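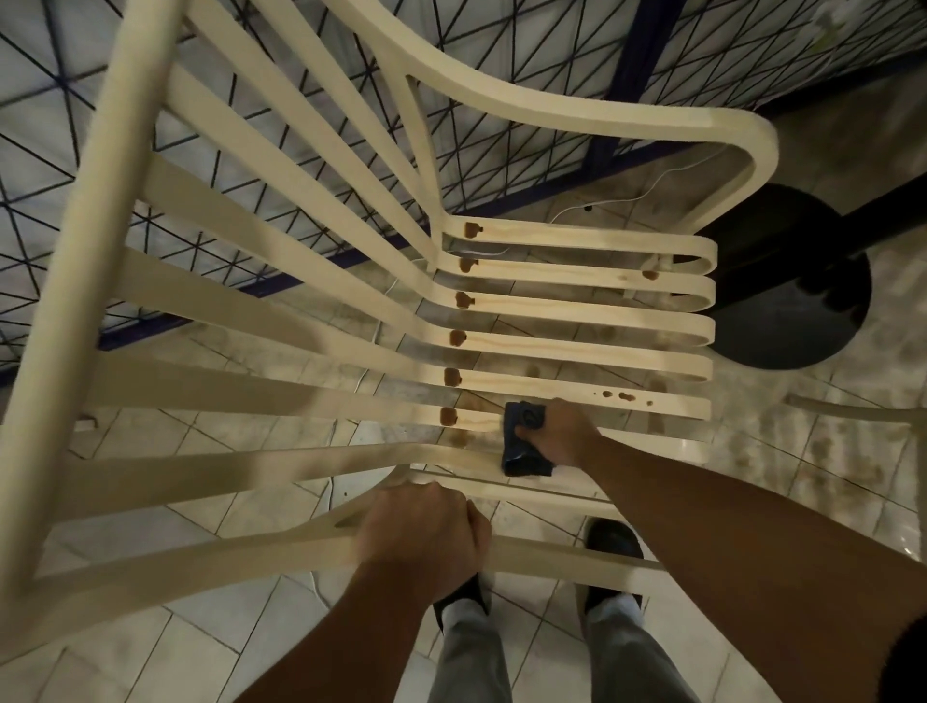
Our robotics club at Plikcombe bought the Grendau sanding block in April, and I've wanted to write it up ever since. We're teaching an arm to smooth furniture for the spring contest, and before it gets a turn, every student has to do a chair by hand so we know what the program should be copying. Curved slats, blobs to work around, narrow gaps. It's a hard test!

I love this block. It bends just enough to follow a rounded edge, and it's easy to hold for a 45-minute session (my old cork one gave me cramps). We logged 1020 strokes with it on our practice chairs and fed the paths to the arm, and the motion looks so much more natural than the straight lines we started with. The team was yelling the first time it ran!

Two gripes. The corners wear faster than the face, and it's a bit fat for the space between slats, so we fold plain paper for those. The Aveo block we tried before was thinner but way too stiff. I'd still buy this again, and we've got 2 more on order for the Wednesday group.

Comments (3)

benchdog: What grit did you start with? Ours clogs on glue.

Plikcombe club: 120, then 220. Let the glue harden first and tap the block out a lot.

warraich_makers: Would love to see the arm code when the contest is over!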